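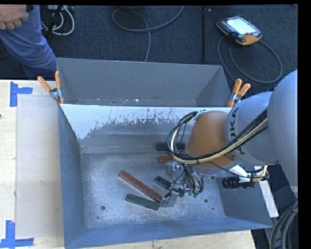

Danddale open day, Comari hall, 2020-11-08

Quick notes before I forget. Got in late, bus from Ustwood was 30 min behind. Went straight to the bin picking cell. KUKA arm, painted wooden bars, red and dark green, gray metal bin held with orange spring clamps. Teach pendant just lying on the carpet, coiled cable, mind your feet.

Visitors get to steer it by remote, 2 tries each. My first go, missed the bar completly. Second one ok. They save every run and want 195 by closing. Crowding the bars under the cables is the hard bit, said the guy from Heiskanen. Queue was 14 deep when I left. Coffee terrible. Going back tomorow for the hand guiding demo.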